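# Stop buying grippers off the spec sheet

I spent most of July swapping fingers on the same arm, and I've come out of it with an opinion that will annoy at least two of the people I eat lunch with. Here goes: for the kind of work most small labs do, the gripper with the lower force rating and the worse brochure is usually the one you want.

We had two on the bench. The Grokora is the serious one, all stiff parallel jaws and a controller that wants its own shelf. The Vieira is the cheap one (cheap for this world, anyway — ours came to $2,510 with the cable and the adapter plate). I went in fully expecting to write up the Grokora and send the other one back. I'd already half-written the email!

What changed my mind was plastic. Metal blocks, wooden blocks, all the stuff people use in demo videos, either gripper handles those without any drama. Then you hand them something with a bit of give and the whole comparison flips. The Grokora closes to a position, and it closes to that position whether the thing in between likes it or not. You can tune it, sure. I tuned it for the better part of a week. But every new object meant going back into the settings, and I got really tired of that menu.

The Vieira stops when it feels push-back. It's a dumb little current limit, a kid could explain it, and it saved me more time than any feature on the other box. I ran 100 picks with each gripper on a mixed set of soft and stiff things, and the Vieira dropped or mangled 2. The Grokora's number was 31. I know that's not a fair fight. Somebody who lives inside the Grokora software would do better than I did. My point is that I'm the one who has to use it.
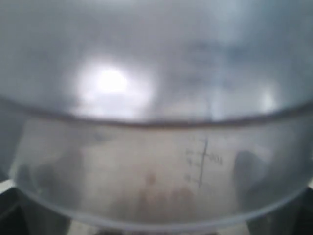
Eilidh Pollock, who runs the other bench and has been doing this a lot longer than I have, thinks I'm measuring the wrong thing. Her argument is that repeatability matters more than kindness to the object, and that if you're going to script a job and leave it overnight, you want jaws that land in the same spot every single time. She's right about overnight jobs. I just don't think many of us are running them. We're moving stuff around, changing the task after lunch, and asking the arm to cope.

And while I'm complaining, can we talk about wrist cameras? Every review I read before this spent pages on resolution. Resolution was never my problem. My problem was focus up close, plus glare, plus see-through things in general. A camera can look wonderful from a couple of feet away and turn to soup once the fingers get near the thing they're meant to grab. If I were writing the spec sheets, I'd make every vendor publish a shot of frosted plastic under a bright light from a few inches out. You'd learn more from that than from any pixel count.

I tried fixing it with software. Pinorora has a setting that's supposed to help with washed-out spots, and it did tame the brightest ones, but it also smeared the edges I cared about, so I turned it off again. What helped more was boring: I moved the lamp. Then I had the arm take its good look from farther back and do the last stretch on touch alone, which the Vieira is happy to do and the Grokora really isn't.

That brings me to controllers, where I'm less sure of myself. I ran everything through Briva, mostly out of habit, and it has a lag between "close" and closing that you notice with soft objects. Eilidh says it's my network. It might be my network! I haven't had a free afternoon to find out, and I'd take the numbers above with that in mind, though the lag was there for both grippers and only one of them made me swear.

So if you've got money for one gripper and you don't know yet what you'll be picking up next spring, get the forgiving one. Borrow the stiff one when you need it. And before you sign anything, ask the sales rep to let you bring your own box of junk from the lab, the bendy and cloudy stuff included, and run it in front of them for an hour. The one I asked said yes right away, then spent ten minutes trying to talk me into using their blocks.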